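How to Find Out What Is Eating Your Phone's Data

If you've ever opened your phone bill, looked at the number at the bottom and had to sit down for a minute, then pull up a chair, because I have been there too. My plan gives me 15 gigabytes a month, which sounded like a mountain when I signed up for it, and last August I was at 50 percent of it before the first week was over. I hadn't gone anywhere! I'd been home, mostly, doing what I always do.

So I spent an evening going through every menu on my phone with a pot of tea, and then I did my sister-in-law's phone, and by now I've done it for half the people I know. The steps below work on most phones, though the names of the menus move around a little from one model to the next. If you can't find something, use the search box at the top of your settings and type the word "data."

Step 1. Match the dates to your bill

Open Settings and look for Cellular, Mobile Data or Network, depending on what kind of phone you have. You'll find a total there, but check which days it covers before you panic. Some phones count from the day you first turned them on and never start over. My friend Yesenia Montes called me quite upset over a figure of 3,303 gigabytes, and that was everything her phone had used since she'd bought it, tablet sharing and all.

If your phone lets you set a billing cycle, put in the day your plan renews. If it only has a reset button, press it on that day each month. I have a reminder for it, and I still forget now and then.

Step 2. Read the list of apps

Under the total there's a list of apps with a number beside each one, usually with the biggest at the top. Give it a slow read. Video will be near the top for nearly everyone, and so will anything where little clips start playing by themselves as you scroll.

What you're looking for is the app that surprises you. Mine was Kandance, a dance lesson app I'd used maybe twice over the winter. It had been fetching new lessons in the background all that time, bless it, and it had eaten more than my maps and my email put together.

Step 3. Turn off background data where you don't need it

Tap the app that surprised you and look for a switch called Background Data or Background App Refresh. Turn it off. The app will still work when you open it – it just won't go shopping for itself while the phone is in your purse. I'd leave it on for messages and for anything that warns you about the weather.

Step 4. Stop videos from playing on their own

You have to do this one inside each app. Go to the app's own settings, find Autoplay, and choose Wi-Fi Only or Never. While you're in there, see if you can lower the video quality on cellular. On a screen that size I can't tell the difference, and I do wear my glasses.

Step 5. Check your photo backup

Photos are sneaky. Every picture you take may be sent off to your online storage the moment you take it, whether you're on Wi-Fi or standing in a parking lot in Barnport. Open your photo app's settings, look for Backup or Sync, and turn off the cellular option. 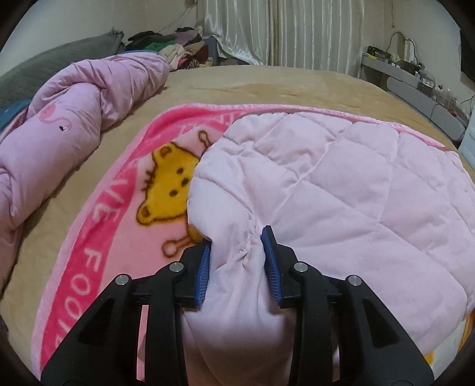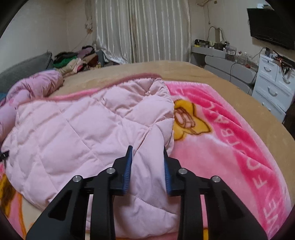

Your pictures will wait on the phone until you're back on Wi-Fi, and then they'll all go up together. Leave the phone plugged in overnight the first time, as there may be quite a line of them.

Step 6. Set a warning

Last one, I promise. If your phone has a Data Warning setting, put it at 70 percent of your plan. Mine used to be set higher and by the time it went off I had two days of scrimping ahead of me. If there's no such setting, your carrier may be able to text you – Rigoberto Quezada wrote to me to say he had his turned on over the phone, and the whole call was shorter than the hold music.

Give it a full billing cycle before you decide whether you need a bigger plan, and go back to the list in Step 2 whenever you add a new app.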